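Slide 6. Portion survey, Forkbridge canteen

Method first. Staff served oatmeal by eye for one week in August. Every serving was weighed before it left the counter: 183 servings, two sites (Forkbridge and Canthorpe). Target weight was the same at both.

Mention that the scale was zeroed at the start of each shift only. Tincuța Pop will probably ask about drift. Answer: checked against a reference weight, within tolerance.

Slide 7. Results

Nearly 134 of the servings were over target. Pause here. Overserving was greater at Canthorpe, where the ladle is deeper. Do not go into the cost table unless asked; it is in the handout.

Slide 8. Vessel size

Main point: a wide vessel makes a given volume look smaller. Servers fill to a visual line, and the line sits higher in volume terms as diameter goes up. Cups were overfilled less often than bowls. Refer back to slide 3 for the fill-line definition.

Large white bowl, smaller translucent cup.

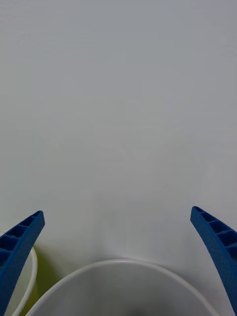 Slide 9. Recommendations

Replace the Canthorpe ladle. Mark fill lines on the inside of the bowls. Repeat the survey with the same target weight. Leave two minutes for questions.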